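Robotics Club: news from the folding group

Since April the folding group has met in the back lab of the Vinolier building, and we are happy to share with the newsletter where the work stands now. Our task for the Skalier student challenge is simple to say and hard to do: a robot with two arms must pick up a piece of cloth, spread it and fold it in half.

Before the robot can learn, it needs examples from people. Each member takes a pair of hand-held grippers and does the folding at the table, slowly, many times. At first we moved too fast and the recordings were not useful. So far we have recorded 379 attempts, and after checking we kept 209 of them. The others had mistakes in the first lift, mostly because one side of the cloth was pinched too late.

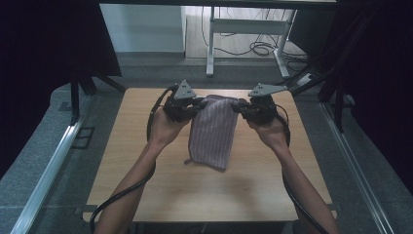

Striped cloth is our favorite for practice, as the lines help us to see if the two hands are level. Plain cloth will come next, and after it the small towels, which the team called Plavent found very difficult last year.

The club has 16 members now and there are 2 free places in the folding group. You do not need to know programming, but please bring patience. Write to the club address before October 31, 2023 if you want to join.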